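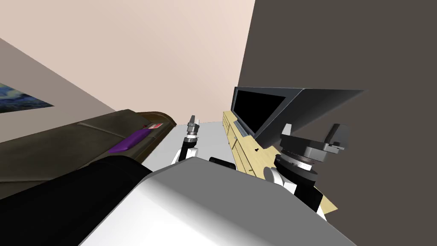

室内CG。色の違う二つの壁が接する隅

うなりの残る音

保守記録の書式は、ホールごとに違う。タムノ(Tamuno)の町営ホールの場合は横罫の帳面で、左から日付、室温、相対湿度、基準音の実測値、作業内容、備考の順に欄が並ぶ。備考欄だけが妙に広い。前任の調律師はその欄をほとんど使わなかった。使うときは鉛筆で、一行だけ書いた。

私が引き継いだ帳面の最後の行は、日付が04/02/2022になっている。作業内容は「全体調律、弱音ペダル調整」。備考は「中央イの左、残す」。

意味がわからなかったので、その日は読み飛ばした。

楽器はピティコ(Pitico)のフルコンサートで、納入から五十年を超えている。響板に割れはない。駒の接着も健全である。ハンマーは一度交換されており、フェルトの硬さは中音域でややばらつく。ピン板のトルクは、低音側で緩みかけているものが数本あるほかは許容範囲に収まっていた。手入れの行き届いた楽器だった。鍵盤の下を開けると、筬のクロスの縁まで埃が取ってあった。

調律は中央のイ音から始める。中音域の音には弦が三本張ってある。左と右の弦をフェルトで止め、真ん中の一本を音叉に合わせる。次に左の弦を開け、真ん中と合わせる。最後に右を開ける。三本の振動が揃えばうなりは消え、音はひとつに聞こえる。ずれていれば、差の分だけ音量が周期的に揺れる。揺れが遅いほど、差は小さい。

中央イの左の弦が、わずかに低かった。

うなりは非常に遅い。打鍵してから音が減衰しきるまでに、ようやく二回、ふくらんで沈む。隣の変イにも変ロにもそれはなく、前後のどの鍵でも三本はきれいに揃っていた。したがって経年の緩みとは考えにくい。緩みなら近くのピンにも同じ傾向が出る。私はチューニングハンマーをかけ、左の弦を上げた。うなりは消えた。そこから割り振りに入り、オクターブを上下に広げ、夕方までに全体を終えた。帳面には「全体調律」と書き、備考は空けておいた。

翌朝、ホールから電話があった。ピアノの音が変わったという苦情が出ている、という内容だった。

苦情の主は、ホールを練習場所にしている町の合唱団である。どの音がどう変わったのかと尋ねたが、電話口の職員は専門外で、「音をもらうときに困る、と言っています」としか伝えられなかった。私は次の訪問日を早めると答えた。調律直後の音が明るく感じられるのはよくある。数日で弦が落ち着き、耳も慣れる。そう説明すれば済む種類の話だと判断した。

訪問までのあいだに、アルトゲート(Ultgate)社の本部から計測表が届いた。私の所属先であり、県内の公共ホールの鍵盤楽器を一括で請け負っている。計測にはチルコ(Cirko)という解析器を使う。鍵ごとに基音と倍音を拾い、三本の弦の偏差を別々に表示する。数値は自動で本部に送られ、許容値を外れた箇所には印がつく。

届いた計測表は、前任者の最後の作業のものだった。印がついている鍵は、ひとつしかなかった。中央イ、左弦、二セント低い。

その前の年の表も取り寄せた。同じ鍵に、同じ印がついている。値も同じだった。さらに前の年も同じである。本部は毎年、是正を求める定型文を前任者に送っていた。前任者は毎年、了解の返信をしていた。そして翌年の表には、また同じ値が出ている。

弦の偏差を二セントに保つのは、ゼロに合わせるより難しい。ゼロにはうなりが消えるという明確な目印がある。二セントには目印がない。うなりの周期を耳で測り、毎回同じ位置でハンマーを止めるしかない。温度が変わればピッチは動き、ピンは戻る。チルコの画面を見ながらやる方法もあるが、導入前の手書きの帳面にも、備考欄に同じ文言があった。

「中央イの左、残す」

私は帳面を前へ繰った。同じ鉛筆の字が続き、あるところで万年筆の字に変わった。前任者の、さらに前任者である。書式は同じで、備考欄の文言だけが違っていた。

「中央イ左、前任の通り」

その前の帳面は、ホールに残っていなかった。 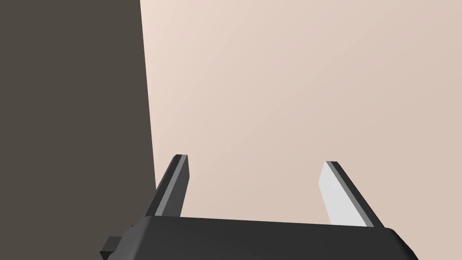 ベージュの面と濃い灰色の面(CG)

訪問の日、合唱団の練習は午後からだった。私は午前中に入り、計測をやり直した。中央イの三本は揃っていた。前後の鍵との関係にも問題はない。和音を押さえると、長三度のうなりは下から上へなめらかに速くなっていく。平均律の割り振りとして、直すべき箇所は見当たらなかった。

午後、舞台袖の椅子で練習を聴いた。

団員の大半は高齢で、指揮者はピアノの前に立ったまま右手で音を出す。発声が済むと、指揮者は中央イを一度だけ弾き、ペダルで伸ばした。団員はその音を聴き、減衰を待ち、無伴奏の曲を始める。そういう手順になっていた。

この日は、入りが揃わなかった。音程は合っている。ばらばらなのは時刻だった。ソプラノの何人かが早く出て、男声が遅れた。指揮者は手で止め、もう一度イを弾いた。今度は男声が早かった。三度目は、指揮者が棒で明確に入りを示した。揃ったが、曲の速さが前に倒れ、二頁目の終わりで息が足りなくなった。

休憩に入ったとき、私は指揮者に、普段は入りをどう示しているのかと尋ねた。指揮者は少し考え、示していないと答えた。音を弾いて、待って、入る。先代の指揮者からそう教わった。合図は出さない。教会の古い曲なので、棒で切ると始まりが硬くなる。

待つ長さは何で決めているのか、と私は重ねて訊いた。

「音が二回、息をするでしょう。二回目が沈んだところです」

指揮者はそう言ってから、ピアノのほうを見た。

「あれは、そういう楽器だと思っていました」

私は、そういう楽器ではないと説明した。三本の弦が同じ高さに張られていれば、音はまっすぐに減衰する。息をするように聞こえるのは干渉による振幅の変動で、調律上は狂いに分類される。指揮者は頷きながら聞いていた。内容は伝わったように見えた。

そして、直るのかと訊いた。

直っているのが今の状態です、と私は答えた。

指揮者は返事をせず、休憩の終わりを告げに行った。後半は伴奏のある曲で、入りに支障はなかった。

本部への報告には二つの選択肢があった。ひとつは、現状を適正とし、苦情は慣れの問題として処理すること。もうひとつは、左弦を元の偏差に戻し、来年の表に印がつくのを受け入れること。規程には利用者の要望による調整という項目があり、整音とタッチについてはそこで処理できる。ユニゾンの偏差は対象に含まれていない。条文には「同音弦は無偏差とする」とだけある。

私は報告書を書かずに持ち帰った。

その晩、自宅の作業台で計算をした。中央イの基準を四百四十二ヘルツとする。二セント低い弦との差は、およそ〇・五ヘルツになる。うなりの周期は約二秒。二回分で四秒前後である。打鍵からその時間だけ待って歌い始める。無伴奏曲の楽譜は指揮者に借りてあった。冒頭の速度指定は空白だったが、後年の誰かが鉛筆で数字を書き入れていた。拍に換算すると、うなりの一周期がちょうど二拍に当たった。

つまりこの弦は、音の高さと、入りの時刻と、曲の速さを同時に渡していたことになる。

偶然の可能性は残る。最初に弦が緩み、合唱団がそれに合わせて歌うようになり、ある年に調律師がそれを直して、今回の私と同じ電話を受けた。そう考えるのがいちばん無理がない。速度の数字も、後からその習慣を測って書いたものかもしれない。逆に、先に速度があって、それに合わせて弦を下げた者がいたのかもしれない。帳面が残っていない以上、順序は確定できない。

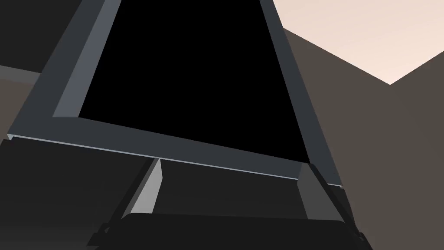 濃い灰色の枠と黒い開口部(CG)

二度目の訪問は五月に入ってからになった。湿度が上がり、中音域は全体に高くなっていた。ピッチを少し下げる必要があり、結局ほとんどの鍵に触った。

中央イは最後に残した。

三本をまず完全に揃えた。チルコの表示で偏差ゼロ。それから解析器の電源を切り、右の弦にフェルトを差して、左と真ん中だけを鳴らした。チューニングハンマーを左のピンにかけ、ごくわずかに手前へ倒す。うなりが出る。速すぎる。戻す。消える。もう一度倒す。今度は遅すぎて、二回目が来る前に音が聞こえなくなった。

ピンは回転する前にねじれる。ねじれた分は手を離すと返ってくる。返りを見越して少し行き過ぎ、押さえて落ち着かせる。通常の作業でも行う操作だが、通常は止める位置が耳でわかる。今は数えるほかない。打鍵し、ふくらみを数え、沈みを待つ。指揮者が立っていた位置に立ち、右手だけを鍵盤に伸ばして弾いてみると、屋根の反射のせいで、椅子に座ったときよりもうなりが深く聞こえた。前任者もたぶん立って合わせたのだろう。譜面台の右に、手をつくのに都合のいい高さの縁があり、そこだけ塗装の艶が引けていた。

右の弦を開けると、周期は変わらず、揺れは浅くなった。三本のうち二本が揃い、一本が遅れてついてくる。楽譜を開いて譜面台に置き、冒頭の小節を頭の中で鳴らしながら、打鍵を繰り返した。十分な回数を試し、強打も加えて、ピンが戻らないことを確かめた。

解析器を入れ直すと、表示は二セントだった。画面の隅に印がついた。

そのまま送信した。

三日ほどして、本部から定型文が届いた。当該鍵の同音弦に偏差が認められるため、次回作業時に是正されたい、とある。末尾に、了解の場合はこのまま返信のこと、と書かれていた。私はこのまま返信した。

ホールの職員からは、その後の電話はない。苦情が収まったのか、練習が休みだったのかはわからない。確認の電話をかける理由も、規程のうえではない。

帳面の記入はその日のうちに済ませてあった。日付、室温、湿度、基準音。作業内容は「全体調律、ピッチ下げ」。備考欄は広く、書こうと思えば周期も、計算の過程も、借りた楽譜の数字も入る。最初はそのつもりでペンを出した。周期の値を書いて、単位を書いたところで、次の者がこの数字に合わせようとするだろうと思った。室温が違えば値は動く。ホールの残響も、団員の息の長さも、数字の中には入っていない。

書きかけた値を二重線で消し、訂正印を押した。その横に、前の行と同じ文言を写した。

中央イの左、残す。

楽器の屋根を下ろし、カバーをかけた。借りた楽譜は封筒に入れ、指揮者宛てにして事務室の棚に預けた。弱音ペダルにまだ少し遊びがあったが、次回に回した。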